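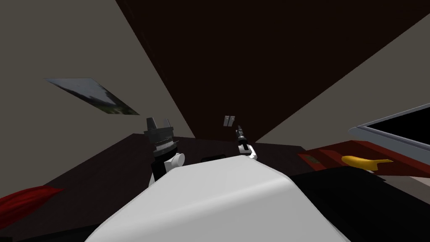

I have been using the Karras simulation kit from Dodalmont since September, and I paid for it myself, so this is a regular customer review. It is a software package that puts a two-armed robot in a virtual room and lets you drive it, record what you do, and train on the recordings. I bought the single-seat license for one reason: I wanted practice with two arms before spending real money on hardware. The tabletop room is where I have spent most of my hours. My usual layout has a banana in a red tray on the right, next to the monitor, and a fluffy red thing over on the left side of the table. The view from the robot takes in a good deal of its own white body, and the room slants in it, which took me a few sessions to get used to.

The price first, since that is what I looked for when I was shopping and could not find in one place. The license is $300 a year for one person on one machine. That includes the base rooms, the two-arm robot model, the recorder, and email support. Extra rooms are sold in packs. I have bought one pack, called Plirna, and I will get to that further down. There is a trial, but it stops you from exporting recordings, so you can't really test the part that matters.

Setup

My desktop is four years old and has 16 gigabytes of memory, the minimum listed on the product page. Installation took most of an evening. The installer itself was fine. The graphics driver it wanted was newer than the one I had, and updating that broke my second screen until I restarted twice. After that the program opened without trouble and has opened without trouble ever since.

Memory is tight at the minimum. If I have a browser open with a lot of tabs, the simulation starts to stutter when I load a room. Closing the browser fixes it. I would not run this on anything smaller than what I have, and if I were buying a computer for it today I would double the memory.

Driving the arms

You can control the arms with a keyboard, a game controller, or a pair of tracked hand controllers. I have tried the first two. The keyboard is only good for checking that things work. You move one joint or one direction at a time and it is slow going. The game controller is much better. Each stick moves one gripper, the triggers open and close the fingers, and a button swaps the sticks between moving and turning the wrist.

What I had trouble with was judging depth. From the robot's view, a gripper that is out over the far side of the table looks small, and it is hard to say if it is right above something or well behind it. I missed a lot of grasps that way. The manual suggests turning on a second view from overhead, and I did that for a while. Then I found I was watching the overhead view the whole time and my recordings depended on it, so I turned it off again and learned to do it the hard way. I am better at it now. I still come in too high on flat objects.

Contact between the fingers and objects is decent for rigid things. A block stays where you put it. Fruit behaves like a hard plastic version of itself, with no give at all, and it rolls if you nudge the side. Soft objects are the weak spot. They look all right sitting still, but when you squeeze one it changes shape in jumps, and sometimes it slides out of the fingers for no reason I can find. Dodalmont lists soft objects as a beta feature, and I think that is a fair label.

Recording

The recorder is the best part of the kit. You press a button, do the task, press it again, and mark the attempt as good or bad. Everything is saved with the joint positions and the views lined up in time. You can go back later and trim the start, where I am usually sitting there deciding what to do.

I set myself a goal of 1000 good recordings of one simple task, picking up an object and setting it down somewhere else on the table. I am well short of that. After a long session my thumbs are sore and my driving gets sloppy, so I have gone to short sessions before work. The program will also shuffle the object positions between attempts if you ask it to. I recommend turning that on from the first day. I did not, and my early recordings all start from the same layout, so I have stopped using them.

Export goes to a common file format and I have had no problems reading the files elsewhere. One complaint is that the export screen forgets your folder every time. It is a small thing, but I have sent two recordings to the wrong place because of it.

The Plirna pack

This is the add-on I mentioned. It adds 5 rooms, mostly kitchens and a workshop, with drawers and cabinet doors that open. The drawers work well. The cabinet doors have a habit of swinging back shut if you let go partway, and I have lost attempts to that. I would hold off on the pack until you have used the base rooms for a month or two. There is enough in those to keep a beginner busy, and the table alone still gives me trouble.

Support

I have written to support twice. The first time was about the driver, and I got a useful answer the next day. The second was about soft objects slipping, on a Thursday, and the answer came the following week. It said they knew about the problem and did not have a date for a fix. I would have liked better news, but it was a clear answer.

Compared with Fornon

The other one I looked at was Fornon. It costs less and runs on weaker machines. I used the free version for two weeks. It has one arm only, and the recorder saves one file per view that you have to line up yourself. If you only need one arm, I would try that first. For two arms I did not find anything else in this price range that a person could install at home.

I plan to renew for a second year. I want to try the hand controllers next, since the game controller makes it hard to turn both wrists at the same time, and that comes up as soon as you try to pass something from one gripper to the other. I have managed that handoff a few times with a block and not once with the banana. If I buy the hand controllers I will post about them separately, with the settings I end up using.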